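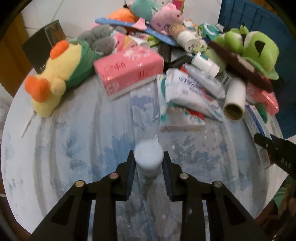 Gruvanar, Januar

Kapitel 6
Rückstand. Was die Tabelle sagt und was nicht

Halbzeit, 11 Punkte hinten, Auswärtsspiel. Trainer Gyula Kerekes nimmt die Auszeit, redet kaum, zeichnet zwei Striche auf die Tafel. Danach Zonenverteidigung bis zum Schluss. Drestik gewinnt trotzdem — für Gruvanar ist die Saison damit rechnerisch noch nicht vorbei, gefühlt schon.

Mit diesem Spiel arbeiten wir im ganzen Kapitel. Bitte den Spielbogen im Anhang bereitlegen, er wird ständig gebraucht.

Worum es geht: Handball und Fußball kommen in Kapitel 7, hier nur Basketball. Punkte pro Angriff. Wurfquote. Ballverluste. Und die Frage, ab wann ein Trainer das Tempo rausnehmen darf. Kerekes sagt: nie. Irén Sárközi, damals Co-Trainerin bei Drestik, sieht das anders und hat es in ihren Notizen auch so aufgeschrieben (Auszug in 6.3).

Vorkenntnisse: Kapitel 2, die Quoten. Wer die übersprungen hat, bitte zurück. Dauert nicht lang.

6.1 Der Angriff als Einheit

Ein Angriff beginnt mit Ballbesitz und endet mit Korb, Fehlwurf plus gegnerischem Rebound, Ballverlust oder Freiwürfen. Offensivrebound: derselbe Angriff geht weiter. Wird in Klausuren gern falsch gemacht, auch von Leuten, die selber spielen.

Lorena Ocampo, Aufbauspielerin, beendete in jener Saison 534 Angriffe selbst und kam dabei auf 500 Punkte. Also knapp unter einem Punkt pro Angriff. Klingt mäßig. Ist es vieleicht auch — aber ihre Mannschaft lag im Schnitt noch darunter, und damit sieht die Zahl gleich anders aus. Stella Kaijage unter dem Korb hatte den besseren Wert bei viel weniger Versuchen. Wer soll den letzten Wurf nehmen? Noch nicht antworten. Erst 6.2 lesen, dort geht es um kleine Stichproben.

Zur Schreibweise: PpA für Punkte pro Angriff, immer mit zwei Nachkommastellen. Freiwürfe nach technischem Foul zählen wir nicht mit, die Liga tat es damals schon. Darum weichen einzelne Werte von den den gedruckten Tabellen ab.

Weiter mit dem ersten Viertel, Spielbogen Zeile eins.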